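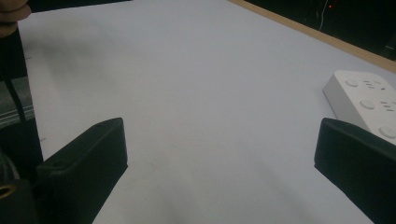 Is the new Pinunov trailer showing gameplay?
Eleven seconds of it, by my stopwatch. The rest is a camera gliding over a harbour while a man with a deep voice says the word "legacy".

1/ Watched it twice over lunch so I could be fair to it. Kisano are calling this a "gameplay reveal". There's no HUD in any shot, and the one fight cuts away before the sword lands.

2/ The press release says 426 quests. I'd like to know what counts as a quest. Their last game had one where you carried a bucket to a woman standing next to the well, and another where you carried it back.

3/ "Every choice matters." They said this about Wilano as well. I played Wilano three times and the mayor died in the same chair each time.

4/ Someone's going to reply that Wilano was made by a different team. Same director though. Lourenço Nogueira is on stage in the showcase telling us the sea is "a character". He said that about the forest last time.

5/ To be fair to him, the forest was quite good.

6/ Price. Standard edition is normal money. The captain's edition gets you in three days early, plus a cloth map and 2000 of the in-game coins. A shop with its own currency, in a single-player game. The FAQ doesn't say what the coins buy.

7/ I did email to ask. The reply says the shop is "entirely optional and cosmetic at launch". Have a look at those last two words.

8/ Map size is the other thing going round. People are posting that it's 50 times bigger than Wilano. I can't find Kisano saying that anywhere. It seems to come from one forum post that measured the cloth map with a ruler.

9/ And most of it is water! Of course it's big.

10/ Things I did like: the rain, the little dog on the boat, whoever wrote the music. If Šimko is in it as a proper town you can walk round, and not just a backdrop for the opening, I'll be pleased.

11/ Release is "September". No day given. The showcase demo was hands-off and the press got to watch it on a big screen, so be a bit careful with any preview telling you how the combat feels.

12/ For the people asking if I've pre-ordered, no. Digital copies don't run out. I'll wait for reviews from somebody who has held the controller.

13/ Small correction to the first post, a couple of you say the rowing bit is in-engine with the prompts turned off. Could be. I'd still call that a cutscene until I see somebody miss a stroke.

14/ Muting this now, there's a developer stream on Thursday and I'll post again if they show a menu.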